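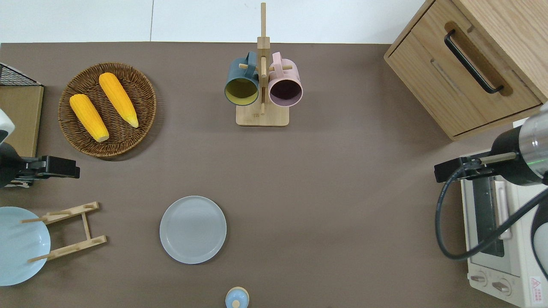
*Arm bench, Prarkamstead pantry. Corn basket and mug tree at the back, toaster oven on the right under the second gripper.*

# Pantry arm bench: monthly walk-through

**Site:** Claderura, Prarkamstead, staff pantry
**Month:** September 2018
**Walked by:** Chepkoech Were, pantry lead
**Hour counter, start of walk:** 1,133
**Hour counter at sign-off:** 1,143 (I had to come back to finish, sorry, the comments explain)

Marks are OK, FIX or ASK. Comments go under the line they belong to, and please do write them, even if it's only a few words. I read every one with my coffee and so does the Dlamini crew when they come by for service.

## A. Before you step up to the bench

- **OK** Stop button by the pantry door pressed and released, arms held still both times.
- **OK** Floor clear on the staff side, around 72 inches from the table edge to the first shelf.
 - Comment: It was a good deal less than that in August, when the flour delivery got parked there and stayed. Thank you to the morning shift for moving it without being asked twice. If a delivery has to sit somewhere, the hallway alcove is fine until lunch.
- **OK** Base lights read before reaching in. Match them against the card on the door, every time, even if you've done it a hundred times already.
- **FIX** The card itself. It's so faded you can hardly tell the colors apart, and the wording came straight from the Citatance manual. I've asked for a new one in plain sentences. Several of us learned this kitchen by being shown, and we'd like the card to sound like a person showing you.

## B. Table and dishes

- **OK** Mat lies flat, corners down.
- **OK** Mugs on the mug tree, hung by their handles.
- **OK** Plates checked for chips by hand, all the way around the rim with a fingertip.
 - Comment: I want to stay on this one a moment. When we washed and set out everything ourselves, we found chips without thinking about it, since every plate went through somebody's hands. Now a plate can go quite a few rounds before a person touches it. So the rim check is a proper job with a line of its own, and it belongs to whoever opens the pantry. Take your time over it. I'd much prefer a late tray to a cut lip.
- **OK** Dish rack standing steady, slats wiped.
- **ASK** Corn basket. Does it live on the table all day, or only while the arms are on food practice? Two shifts gave me two answers, both very confidently. 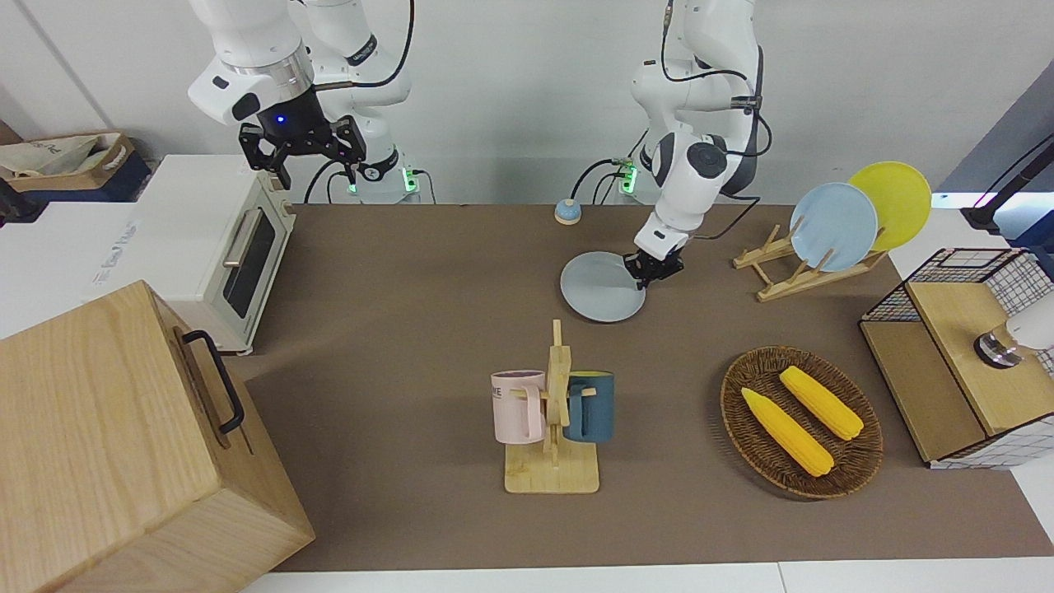

*Left gripper on the rim of a plate, rack with the blue and yellow plates behind.*

## C. Grip and handling

- **OK** Finger pads looked over with the arms stopped.
- **OK** Test lift with the practice plate.
 - Comment: The grip is on the rim, so the rim has to be dry and free of grease. We used to leave plates stacked damp at the end of the night and think nothing of it. Evening shift, I know this adds to your close, and I've moved the floor mop to the late porter to make up for it. Tell me if that trade isn't working — I mean it, I can change it again.
- **FIX** Nobody should hand a plate to the gripper. Set it down on the mat, take your hand away, and let the arm come for it. I saw this happen during the walk, done very kindly, the way you'd pass a dish to someone across the sink. It's a natural thing to do and I've caught myself halfway there. Please don't.
- **OK** Dropped item drill. Stop first, sweep second, tell me third.

## D. Toaster oven

- **OK** Oven glass clean, handle tight, knobs turned to off at the start of the walk.
- **OK** Warning label still on the front and readable by the people who need it.
- **FIX** Cable near the oven. The loop off the wrist hangs lower than I'm comfortable with when the arm is parked over that end of the table. I've asked Dlamini for a clip or a shorter run. Until that's done, the oven is not switched on while the arm is parked there, and this goes for warming your own lunch too.
 - Comment: Part of my late sign-off was waiting for a call back about this. They were nice about it and the clip is ordered.
- **ASK** Who wipes the oven out now? It used to be the baker's job, and then the bench went in and it became sort of everyone's, and you all know what happens to jobs like that. I'd like a name on the rota by next month.

## E. People

This section isn't on the form we were sent. I added it in August and nobody has told me to take it off, so it stays.

- **OK** Everyone working within reach of the bench has had the talk and the practice stop.
- **OK** 2 people trained to clear a fault on each shift.
 - Comment: Nights only just makes it. If one of the night pair is out, the arms stay off and trays are set by hand, the old way, and no one is to feel bad about a slower breakfast.
- **FIX** Break times. A few of you have been eating at the counter to keep an eye on the arms. That is kind but it isn't a break. Press stop, go and sit down, start it again when you're back.
- **ASK** Hands and backs. The heavy stacking has gone down, and I've heard from the folks with sore shoulders that they feel it by the end of the week in a good way. I've also heard that the standing and watching is harder on the feet than anyone expected. Would a tall stool help, outside the marked line? Write yes or no beside this, with your initials.
 - Comment (evening shift): Yes please, and one with a back on it.
 - Comment (mornings): Yes. Could we also turn the bench so the watcher can see out to the dining room? We used to know who was coming in for breakfast and who wasn't, and we miss it.
 - Comment (C. Were): I miss it too. I'll ask what moving it would take. In the meantime, swap the watcher every half hour and let that person carry trays out.
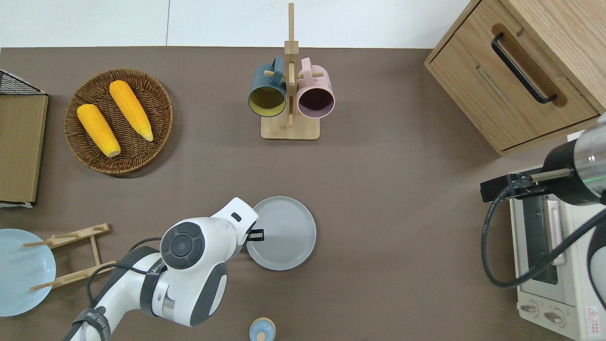 *Gripper at the left rim of the gray plate, toaster oven and the looped cable at right.*

## F. Closing the walk

- **OK** Arms returned to rest, stop button in.
- **OK** Small things along the front of the mat moved back a hand's width from the edge before restart.
- **FIX** Drawer in the oak cabinet. Push it fully shut after you've been in it, please. I've bumped it with my hip enough for all of us.
- **OK** Fault book read through. Last entry had no initials. If it was you, come find me, you're not in trouble, I'd just like to hear what the arm was doing when it stopped.

**Open items carried forward:** door card, cable clip, oven cleaning on the rota, stool, basket question, late porter check-in.

Signed, Chepkoech Were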